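Prutex Marine & Tackle
Employment

Parts and Service Counter Associate (full time)

Department: Parts and Service
Reports to: Danuta Tokarz, Service Manager
Openings: 2
Start: August

Position summary

The Parts and Service Counter Associate handles walk-in and phone orders for outboard parts, trolling motor parts, trailer hardware and fishing tackle, and writes up service tickets for the shop. The position is split between the front counter and the parts room. During the spring and summer most of the day is spent at the counter. From late fall on, the balance shifts to winterizing tickets, inventory and reel repair intake.

The parts room holds 1,558 active stock numbers. Of these, 1,064 are engine and lower unit parts, and the remainder are electrical, trailer and pump items. Tackle is stocked on the sales floor under a separate system and is counted separately.

Duties

Look up parts by engine serial number and confirm supersessions before ordering.
Write service tickets with hull number, engine hours, fuel type and a plain statement of the customer's complaint.
Receive freight, check it against the packing slip and shelve it the same day.
Tag reels and trolling motors left for repair. Each tag carries the customer's name, phone number and a list of any loose parts handed over with the unit.
Fill live bait tanks and check water temperature and aeration at opening and at 2 p.m.
Run the register and close out the drawer.
Print and renew state fishing licenses.

Small repairs are done at the bench behind the counter. Associates are not expected to rebuild lower units or powerheads, but they do replace props, shear pins, fuel line bulbs, bilge pump cartridges and reel drag washers. Training on these jobs is given during the first month.

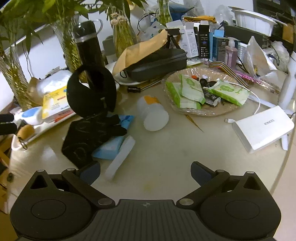
Associates also help with tournament weigh-ins held at our ramp. This work covers checking in boats, inspecting livewells, recording weights and releasing fish. Weigh-in shifts are paid at the regular hourly rate and are assigned by rotation – trading shifts is allowed if both people sign the schedule.

Requirements

High school diploma or equivalent.
One year of parts counter, marine, automotive or small engine experience. Time spent in a tackle shop counts toward this if it included reel repair.
Able to read an exploded parts diagram.
Able to lift 50 pounds and to stand for a full shift.
Valid driver's license with a record acceptable to our insurer.
Available on Saturdays from March through September.

Helpful but not required

Experience backing a boat trailer.
Experience with the Stetia inventory program. We use it for the parts room only.
Familiarity with Josar trolling motors, which make up a large share of our repair intake.

Hours and pay

The schedule is five days a week, Saturday included in season, with Sunday and one weekday off. Shifts begin at 7 a.m. at the counter. Pay is hourly and depends on experience. After 90 days, full-time associates receive paid holidays, a health plan contribution and parts at cost for one personally owned boat. A boot and rain gear allowance of $200 is paid each year.

How to apply

Pick up an application at the parts counter or send a resume by mail to the attention of Miłosz Chmielewska, Office Manager. List the engine brands you have worked with and the parts lookup systems you have used. Two work references are needed; please give a daytime phone number for each.

Interviews are held at the store on Tuesday mornings. Plan on one hour, including a short parts lookup exercise with a printed diagram. Applicants for service technician positions should use the separate technician form – the counter form does not ask for certifications.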